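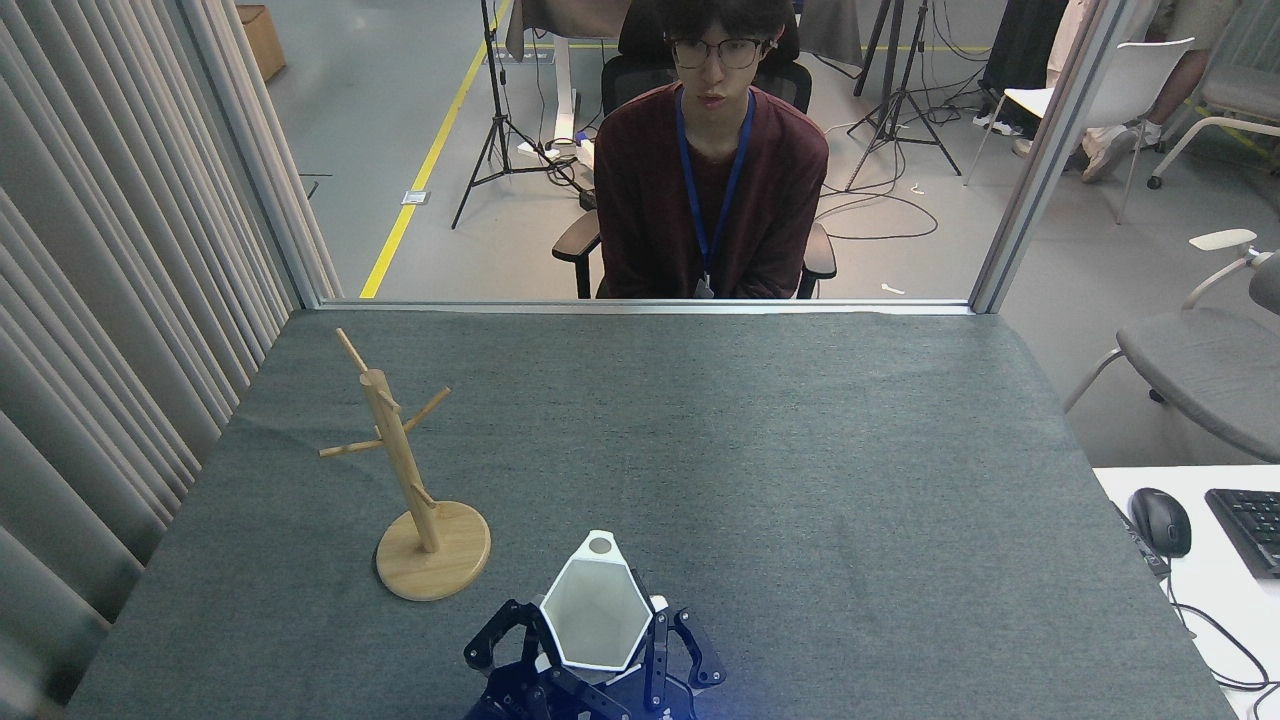 Hi Noura, quick catch-up on the Mokach kitchenware money, as promised! The mug tree is finally where I want it. We went back and forth on the pegs all through April (Rostam wanted them straight out, I wanted a slant) and the slant won, so you get three wooden pegs set at angles on a round base, all in light wood. The white faceted mug is the one I'd like to sell with it. Its flat sides look great next to the plain post, and Setareh has already asked for a set.

Spending so far is 1,317 dollars, mostly wood and the first batch of mugs. We've finished 60 trees and 8 still need sanding. Prindano can take up to 4 boxes a week once we settle on packaging, and that's where I'm stuck, to be fair. The pegs poke through every cheap carton I try!

Next up: a wider base for the heavier mugs, plus a price from Hooman for printed sleeves. I'll send you the receipts with the sleeve quote.

Parviz
11/01/2022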